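Gellance Tool Library: Frequently Asked Questions

Who can join?
Anyone 18 or older who lives or works in Skirnard. Bring a photo ID and something with your address on it. A work badge or pay stub is fine if you live outside town.

What does it cost?
Membership is $30 a year. There is no charge per loan. Generators, tile saws and the floor sander also need a $125 deposit, which goes back on your card when the item is returned.

How long can I keep a tool?
Seven days. You can renew once by phone or email if no one has reserved it. Ladders can't be renewed from April through September.

What if I bring something back late?
Late fees are $2 per day per item. After 30 days we charge the replacement cost.

What if a tool breaks while I have it?
Stop using it and bring it back with all the pieces. Normal wear is on us. You pay for lost parts and for damage from misuse, up to $200.

Do you supply blades, bits and sandpaper?
Saw blades and drill bits come with the tool. Sandpaper, string trimmer line and fuel do not. Return gas tools with an empty tank.

Can I donate tools?
Yes, if they work. We don't take paint, chemicals, or anything with a cut or taped cord. Donations go to the side door on Darine Street before 4 p.m.

Can someone else pick up my reservation?
Only if they are on your account. Each account can list two adults.
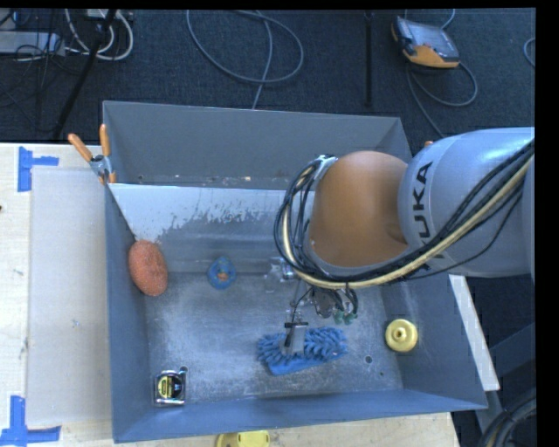
Loan Giáp: Does the two-adult limit still apply if my tenant and my sister both help with the yard? I had to drive over twice in November to pick up a leaf blower.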